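Coating inside of steel parts bins – powder coat or bare?
Workshop & Materials > Finishing

jreuter_167
We have painted steel bins that hold machined parts between operations. The coating on the inner walls fails long before anything else does. The shop that did the last batch, Skernberg, suggests a thicker powder coat. I would like to hear from people who have tried that before I pay for it. Loads are small steel brackets with deburred edges.

hakgul
Thicker powder coat chips in larger pieces. We tried it in August on a batch from Istley. Where a corner hit, the film cracked and lifted, and flakes ended up in the parts. A thin coat wears through gradually, so the debris is finer and there is less of it at a time.

millrat4
Disagree. Flaking is an adhesion problem. If the steel was only degreased before coating, any thickness will lift. Blast it, phosphate it, then coat. Ours were done that way and have seen 800 load cycles with scuffs only.

jreuter_167
Prep on ours was degrease and a light scuff, so that may be part of it.
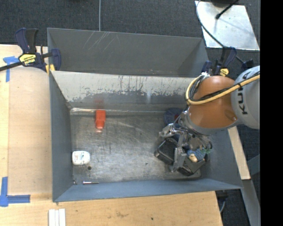
Far wall worn and patchy, floor down to scuffed metal.

hakgul
I would not recoat the floor at all. Any paint there is temporary. Leave it bare, wipe it with a light oil if your parts tolerate it, and spend the money on the walls.

millrat4
Oil on the floor collects grit, and then the grit does the scratching. Bare and dry is fine indoors. If humidity is a concern, a loose polyethylene sheet costs less than any coating and can be swapped in a minute.

Pîrvu_fan
Sheet liners creep up the walls on sloped-side bins. We had to rivet ours down, and the rivet heads marked the parts. Went back to bare steel.

hakgul
Same result here with liners. Bonded rubber held, but it added enough weight that we had to change how we stack.

jreuter_167
Rubber is out, the stack is already near the rack limit. I have asked Indton to quote blast and phosphate on 4 bins, walls only – floors masked and left bare. Will post the price when it comes in.

millrat4
Ask them for the blast profile in writing.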